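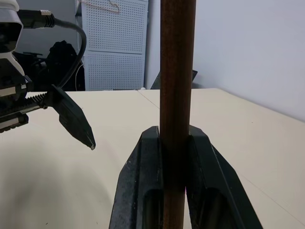 Ada Sorrentino
1/22/26

Notes on oil finish over stained wood, from the shop log. Short posts, one point each.

Pigment stain sits in the pores. Dye goes into the fiber. On tight-grained stock the pigment has few places to sit, so a second coat mostly wipes back off. If you want it darker, use dye first.

Sand to 180 and stop. Going finer before stain closes the surface and the color comes out lighter. I ran offcuts at 180 and 320 from the same board. The 320 piece was paler by an obvious margin.

End grain takes more color than face grain. Seal it with thinned shellac before staining, or sand it two grits finer than the faces. I use the second method now, one less can open on the bench.

Oil goes on thin. Flood, wait 30 minutes, wipe until the rag drags. Anything left on the surface turns gummy, and you will be removing it with mineral spirits the next day.

Shop conditions matter more than brand. At 70 degrees my coats are ready to recoat overnight. In October, with the Algate shop unheated, the same can took three days.

Uneven gloss after the first coat is normal. One side of a piece often drinks more than the other. Leave it alone until coat three, then judge.

Rags: flat, outdoors, single layer, until stiff. Do not ball them up. Do not put them in the bin under the bench. Linseed rags self-heat and can catch fire.

Someone asked about the Jarlow hardwax. I have one panel in it, 35 days old. Water beads, no rings yet. It scratches more easily than the oil but spot repairs blend well.

Szűcs dye powders: mix by weight. Teaspoons gave me two reds that did not match. Write the ratio on the jar lid.

Next batch of test panels gets the Dusaven oil, same board, same grit. Will post when they have cured.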